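Front Row, Seat Nothing

4:40 and the coat still wasn't hemmed.

She had pins in her mouth and the phone between her shoulder and her ear, on hold with Nikent, and Nikent's hold music was one long piano note with a drum under it. Six years of fashion weeks and she'd never once been late to a show. Not to write about one, anyway. Now she was wearing the coat instead of reviewing it. Different thing. Very different.

The coat. OK, the coat. Oyster wool, collar up to the cheekbones, sleeves that ended somewhere past her knuckles. Besgate, last season, sample size, borrowed. It cost 2,427 dollars in the store, and she had signed a paper saying she'd pay every cent if it came back with so much as a lipstick smudge. There was a lipstick smudge. Inside the collar. Small. She wasn't thinking about that.

"Nikent press office, thank you for holding."

"Hi – I'm on the list for tonight, the Han show, I just need to know which door."

"Name of your publication?"

She said it. Typing. More typing.

"You're standing."

"I'm sorry?"

"Standing. Section 7. East door."

Standing. In those boots! She looked at them over by the radiator, black, over the knee, heels like pencils. She'd bought them off a girl in the line at Tramatance for 460 in cash and had worn them exactly once, to a dinner, sitting down the whole time.

Pins out. Coat on. Hem half up, half down, maybe that was a look. Last spring everybody was doing one sleeve. Somebody could do half a hem.

The train was late and then it was full. A man's umbrella dripped on the left boot from one stop to the next and she watched it and said nothing. Above her own head, in the black window, the collar stood up like it had someplace to be. She did look good. She looked like the women she used to write mean captions about.

East door. Line around the corner. Rain. Photographers across the street under a tarp, all of them eating. She walked past slowly. Then she walked past again the other way, as if she'd forgotten somehting. One of them lifted his camera, looked at the back of it, and went on with his sandwich.

"Is that the Besgate?" the girl in front of her said.

"Yes."

"The real one?"

"It's borrowed."

"Everything's borrowed," the girl said. "These are my sister's earrings and my roomate's bra."

They let in 600 people and the room was built for fewer. Section 7 was a strip of carpet behind a speaker. From there she could see the tops of the models' heads and, when they turned, a shoulder. Gray shoulder. Gray shoulder. A yellow one – oh, that yellow! Like the inside of a lemon peel, no, better, like a cab in the snow. She wrote it on her hand because the notebook was in the other bag.

Eleven minutes and done. Lights up. Everyone pushing.

She posted it from the stairs with her thumbs going numb. Title, the cab line, the boots, the half a hem. The smudge too, why not. Hit publish before she could read it over.

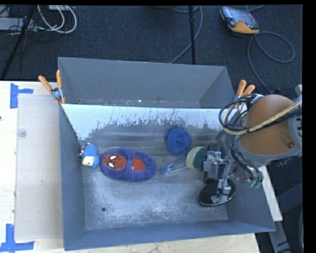

The first comment came in before she reached the street. From lemonpeel: you were behind the speaker?? me too, other side, and I never saw any yellow coat, mine was green from where I stood, but the hem thing is good, do the hem thing, and dab the collar with dish soap before it sets.

Green. She stopped on the bottom step and looked at her hand. Yellow, it said, in blue pen, running a little.

Her feet were killing her. She sat down right there on the step, tucked the coat up under her so it wouldn't touch, and typed back: what kind of dish soap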